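Wrist camera swap and re-aim, cell 2

Gallery posted 6th March by Todor Radonjić

The arm in cell 2 at Drusport had its wrist camera replaced after the old cable started dropping out near the end of joint travel. The new cable is a Wetel, 600 mm, with a strain relief clamped behind the last joint. The bracket is the same one we fitted in September.

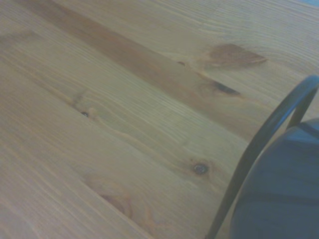 Wrist view over the pine tabletop, blue container with the black handle at lower right. Focus is still a little soft.

Fine grain is the hardest thing for this lens, so we use the bare wood for focusing and the knots for checking aim. Turn the ring a little at a time and lock it with the small set screw -- finger tight, then a quarter turn with the key.

The bracket has 2 screws. Take both out before pulling the connector or the latch will catch on the plate. Thread locker goes on the screws only, never on the lens ring.

After any change to the bracket, run the 9-point hand-eye calibration again and save it under the new camera's serial number. The old file stays in the Prollell folder.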